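The old computer and the forty jars

My husband says that I can keep anything for eleven years, and after that I begin to keep it seriously. He means the computer under the stairs. I bought it when we moved to Gosurow, I wrote on it every evening for a long time, and then one March it was slower than I was, so I put it away with a towel over it. I did not throw it out. I come from a family in which things are not thrown out, they are moved to another room.

This post is about moving things to another room, and about how I have tried this spring to stop.
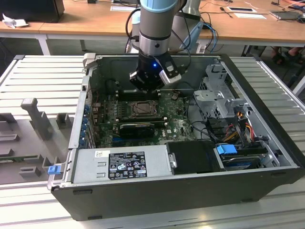 Written by Birthe Bjarnason
Filed under: House and home, Small thoughts
11 comments

I should begin with my mother's pantry. She had forty jam jars there, all empty and washed, and standing with their lids beside them and not on them, so that the air could come in. When I was a child I was told that they were for the autumn. In autumn she made jam and used perhaps a quarter of them, and the others waited for the next autumn. When she died, my brother and I had to decide about the jars. We stood in the pantry a long time. He took half and I took half. Neither of us makes jam.

I think about those jars very often now, when I open a cupboard. I have a drawer of keys which open nothing in this house. I have the curtains from the flat in Tolby, where the windows were much higher, and I have carried them through two moves because the cloth is good. The cloth is very good. But it is green with a small brown leaf, and I did not like it even in Tolby.

So in the beginning of the spring I made a rule for myself. Each evening after supper I would open one cupboard or one drawer or one box, and I would not close it again before I had taken one thing out of the house. Only one thing. The box could go back afterwards with all the rest in it.

The first week was easy, as I had expected. There was a kettle without a lid, and a bag of bulbs that had dried to paper, and a calendar. In the second week I came to the letters and I made my first mistake, which was to read them. If you want to do the same as me, please leave the letters until summer, or give them to somebody who cannot read your language. I sat on the floor until it was half past one in the night, and I took nothing out of the house except an empty envelope. I decided that the envelope counted.

After that came the photographs. We have 2,000 of them in shoeboxes, my husband once wrote the number on the lid of the top box, and I believe him because he is a patient man. Many of them are of the same hill. There was a period when we walked to Nomby every free morning, and each time we came to the top one of us said how beautiful it was and took a picture. I have now kept four pictures of the hill. I could not see any difference between the four, but three felt too strict.

Then the things which are not mine. This is a chapter for itself. My brother's skis. A tent that belongs to Stan, our neighbour from the old street, who lent it to us for one night. I rang him after all these years, quite ashamed, and he said he had bought another tent long ago and he wished me a good summer with it. So now the tent is mine, and I have one thing more than I had before the telephone call.

I have also learned that giving away is work. The second-hand shop here takes books only before noon, and it does not take dictionaries at all. I have three dictionaries, heavy ones, from the years when I was learning to write in English, and in one of them I have underlined so many words that it would be quicker to say which ones I did not underline. I carried it to the shop and I carried it home again. I looked up "reluctant" while I waited for the bus.
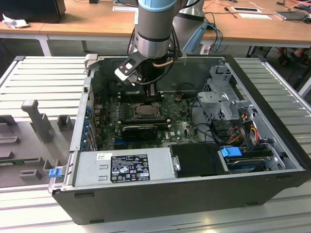
What has left the house so far

I did not plan to keep a list, but it became one, on the back of the old calendar before the calendar itself went out. It has 66 lines. The curtains are on it. I gave them to a woman with high windows, and she has promised me that she likes green.

Of the jars, I have let nine go. The rest are in the pantry with their lids beside them. My brother telephoned on the same evening to ask if I could use some more, as he is painting his kitchen and needs the shelf. I said that I would think about it, and he is coming by car after Easter.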